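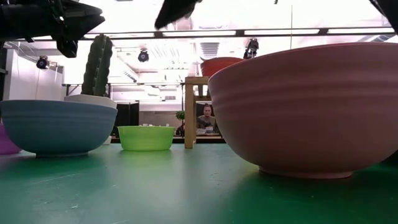 Tươi Cao was halfway through a cup of tea when I turned up on Friday, and she had me talking about bowls before I'd even sat down. She's been running Wuvlow, her little online kitchenware shop, for two years now, and I wanted to know how anyone makes a living out of mixing bowls (I own three, all chipped).

"I started with 500," she told me. "All blue! I thought everyone wanted blue. Then people kept writing in asking for pink, and I caved."

The big dusty-pink one is her favourite, with those ridged bands running around the outside. I asked whether the ridges were just for looks. "I like them for grip," she said. "When your hands are covered in dough you want something to hang on to. But yes, fine, they're pretty too."

Lime green was more of a gamble. Her sister hated the colour and told her so at length, but it's the one people order as a gift, and Tươi keeps her own at home for olives. Purple sells mostly in winter and red goes quickly before Christmas, though she's never worked out what makes the purple so seasonal.

All up she's sent out 2,000 bowls, and she still writes a note for every parcel. "My handwriting's got terrible," she said, laughing.

I asked what colour is next. Yellow, she reckons, if she can find a shade that doesn't remind her of her old primary school uniform. I went home with a small green one.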